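Three weekends with the Penard gripper kit

I bought the Penard because Gilberto Usuga would not stop talking about his.
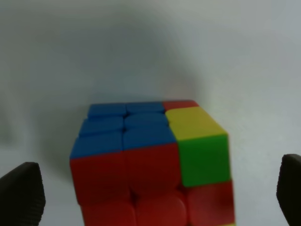
The wrist camera's view of a cube between the fingers. Blue on top, red in front, one corner with opinions of its own.

The kit is a two-finger gripper, a wrist camera, a bag of screws and a license for the Penard software, all for $779. You supply the arm. Mine is a secondhand Oltdale that spent its earlier life in a college lab and still has somebody's locker number written on the base.

Assembly took me most of a Saturday. The manual runs to 111 pages and spends nine of them on safety, which is fair, and one on the cable, which is not. The cable has to go through the wrist before you bolt the gripper on. I learned this after bolting the gripper on.

Once it's together, though, it's a nice piece of hardware. The ribbed black fingers have a decent bite, and the camera sits close enough that you see what you're about to grab and not much else. I like that view. It does mean the bottom of anything you're reaching for drops out of the picture right when you'd most like to see it, and the focus goes a little soft up close. Penard sells a bracket that moves the camera back. Of course they do.

I've been using a puzzle cube as my test piece. It's light, it has flat sides, and if it gets flung across the room it lands in a carpet and forgives you. The software finds it fine on a plain white surface. On my actual desk, which has wood grain and coffee rings, it was much less sure of itself and once made a very confident approach to a coaster.

Grip force is a slider from "gentle" to "firm," and I have yet to feel a difference in the lower half of it. Rosaura Espinoza runs the same kit on a newer Hovier arm and tells me hers is smooth all the way down, so this may be my old Oltdale being cranky. Support ticket 3383 is open on the matter. The first reply asked whether I had read the manual.

Would I buy it again? Probably, and I'd complain about the price again too. If you already own an arm and don't mind losing a Saturday, it's a solid gripper with a so-so app. If you want something that works out of the box, the box contains mostly foam.

Next up is the calibration routine, which wants a printed checkerboard. My printer is out of black.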